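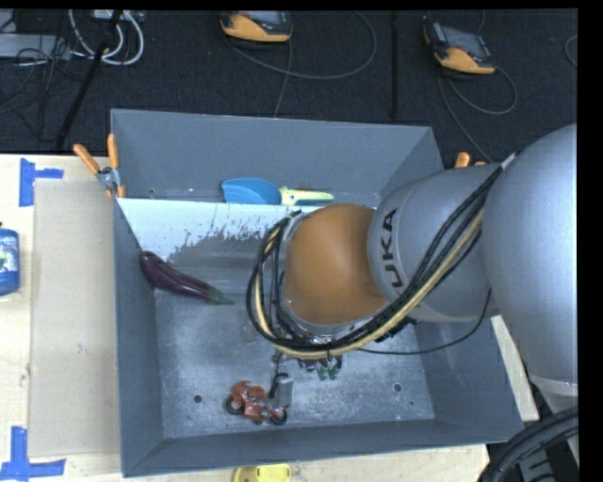
How many demonstrations should I collect before I train the first picking policy?

Collect a small set first, train on it, and look where it fails. In our group we stop for the first time at 113 episodes, and only after the first training do we decide which objects and which starting positions need more.

This page explains how we collect the examples for the Carport project. It is written for new colleagues in Brudau, but I think it can be useful also for other people who have one arm, one bin and not much time. The first version was made by Marleny Chambi, and I have added the parts on checking and on file names.

Preparing the bin

Fix the bin to the table before you do anything else. We use spring clamps on the rear edge. If the bin moves by one or two centimetres during the day, the early episodes and the late episodes will not agree with each other, and you will notice this only when you look at the training results.

Mark the table with tape as well, so that things which were taken away in the evening come back to the same place in the morning. Choose a colour of tape that is easy to see on your table.

Fasten the cables along the arm, and move every joint by hand mode through the whole range that you will need over the bin. A cable that is too tight pulls on the tool, and a cable that is too long hangs before the camera. Leave a little slack near the last joint.

Choosing the objects

Take objects that are different in shape, hardness and surface. A toy vehicle with wheels is good, a vegetable is good, a kitchen scoop with a long handle is very good, as it can be taken in more than one way. Real vegetables must be changed when they become soft. Eliécer Arboleda prefers the plastic ones, but in our tests the gripper slipped on them more than on real ones.

For one session we take 11 objects from the box and put only a few in the bin at one time. Write the list of objects in the session sheet before you start. It is difficult to remember it afterwards.

Recording an episode

1. Bring the arm to the home position and wait until it stands still.
2. Drop the objects in the bin from a low height. Do not arrange them with the fingers. People make nice arrangements without wanting it, and the policy then learns only nice arrangements.
3. Start the recording in Flovadetti and say the name of the target object to your partner, who types it.
4. Guide the gripper to the object at a calm and constant speed. If you must stop and think, cancel the episode and begin again.
5. Close the fingers, lift, and hold for two seconds above the edge of the bin.
6. Stop the recording. Mark it as success, failure or unclear.

Please keep the failures. They are useful for the grasp classifier, and they take very little disk space. An episode should last up to 800 frames; the longer ones are usually those where the operator was hesitating.

Objects near a wall

These are the difficult ones. When a long object lies with one end against the wall, come from the free end and grasp it near the middle. When an object is in the narrow part behind a partition, turn the wrist first and go down after. If you turn the wrist when the fingers are already low, they touch the partition and the arm makes a protective stop.

Operators avoid such cases because they are slow. For this reason, Zoila Chambi put a rule in the session sheet: in every block, six episodes must have the target at a wall or in a corner.

Changing the operator

Two people should share one session and change places after each block. Every person has a habit. Jozef De Bruijn always comes from the right side, and I always lift too early. With only one operator the policy copies the habit together with the skill.

Checking before you go home

Play back the first, the middle and the last episode of each block. Look at the time stamps of camera and joints, and check that the gripper signal changes when the fingers close. Then rename the folder with the project, the block number and the two initials, and copy it to the Escobar drive. Do not delete the local copy until the next morning, when the night check has finished.

If the night check reports missing frames, write to Leopold Lehner and give him the folder name.

Last change of this page: 25 December 2019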